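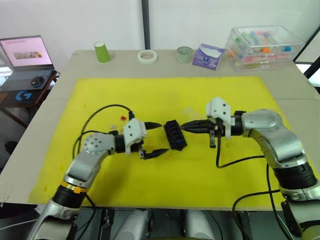

A Bite kit in use, with both grippers on a ribbed black part.

Bite is a two-arm tabletop handling kit sold by Dronel, a small automation supplier based in Darkau. It is offered to workshops, schools and test labs that need two arms to work on one part at the same time. The kit was first shipped in September as a replacement for the single-arm Vetano.

Each set consists of two jointed arms with two-finger grippers, a control unit and a license for the Bite software. The fingers are black and narrow toward the tip. They can be swapped by hand, and Dronel sells a wider pair for soft goods. A work mat is listed as an extra.

The software runs on an ordinary laptop. Users can move the arms by hand to record a task, or write it out as a list of steps. Up to 40 tasks can be stored on the control unit – more if an outside drive is connected.

Dronel lists the full kit at 3310 euros and a version without the control unit at 1875 euros. The price does not include setup, which buyers can book as a separate service.

Early buyers praised the recording mode but complained about the cables, which run outside the arms and have to be kept clear of the work area. A later revision, sold under part number 3432, added clips for the wrist cables. Owners of older sets can order the clips alone.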